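Balm Before Bed: The Cleansing Habit That Stuck

Makeup wipes. I bought them for years, the big packs, three at a time. Rub, rub, rub, go to bed, wake up with mascara on the pillowcase anyway. Then in January my skin gave up. Flaky chin, red patches by the nose, foundation sitting on top of it all like dust.

So, balms. The kind you scoop out of a jar and melt between your fingers. I tested a handful over one winter and two stayed on the shelf: Cindora's Night Melt and the Tranda Oat Cleansing Balm.

Cindora first. Solid in the jar, goes to oil in seconds. Smells of almost nothing, a little like almonds maybe. Takes off waterproof liner without the tugging. You need less than you think, a blob the size of a hazelnut. I used twice that the first week and spent ages rinsing.

Tranda is softer, almost whipped. Kinder on a bad skin day. Not as strong on long-wear lipstick, you'll go over it a second time. Cheaper though, and the jar is bigger. My pick for dry skin, no contest.
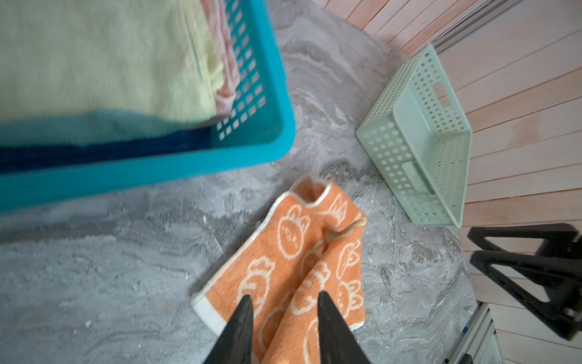

How to do it, quick version. Dry hands, dry face. This matters, water too early and the balm just slides around. Massage for a minute, eyes last. Then wet your fingers and keep going untill it turns milky. Rinse with lukewarm water. Hot water feels great and leaves me pink for an hour.

Second cleanse or no second cleanse? Depends. Heavy sunscreen, full face, yes. Bare face and a day at home, skip it. I like a plain gel for this, nothing foamy. The little salon I go to in Moltstead swears by two rounds every night, and they have lovely skin over there, but mine gets tight if I overdo it.

The pricey one: Makokha Botanicals makes a balm with marula oil, sold in a glass pot. Gorgeous. Really gorgeous. Also gone in a month. I'd ask for it as a gift and finish every scrap, but I wouldn't put it in my own basket on a normal payday.
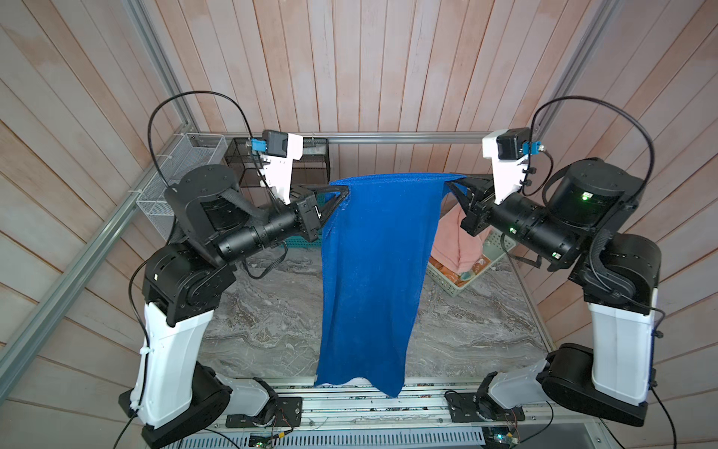 Few things I got wrong early on. Leaving the jar open by the shower, so water got in and the top went grainy. Digging with wet nails. Use the tiny spatula, or a clean teaspoon. And moisturizer goes on while the face is still a bit damp, I used to wait around 10 minutes and wonder why my cheeks felt like paper.

If you break out easily, go slow. Try it on the jaw for a few nights before you do the whole face. Coconut oil high up on the label is what sets me off, you might be fine with it.

The wipes? One pack left, lives in the glove box for lipstick emergancies.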